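4. Changes to Staff Duties

The sorting room at Plalta handles returned household goods, and until February all of it was done by hand. Staff on each shift picked up every item, checked it and placed it in the correct bin. With the introduction of the gripper station, two of the 11 staff members moved from sorting to supervising the equipment.

Our group interviewed nine employees. Most reported less strain in the wrists and shoulders. Several also said that the new duties required closer attention — and that the training period had been too short. Xinyi Zeng, the shift lead, noted that experienced sorters are still called on for items with unusual shapes.

Small goods of different form are placed on the same table, and the operator must judge which grip suits each one.
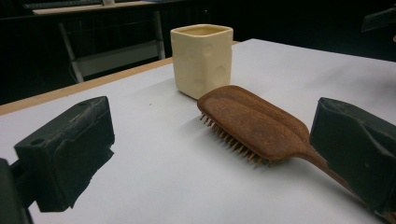
Figure 2. Gripper fingers at the work table, with a hairbrush and a square cup.

Pay grades for the supervising role had not been settled when our interviews closed. We recommend that Plalta put the new duties in writing before a second station is installed.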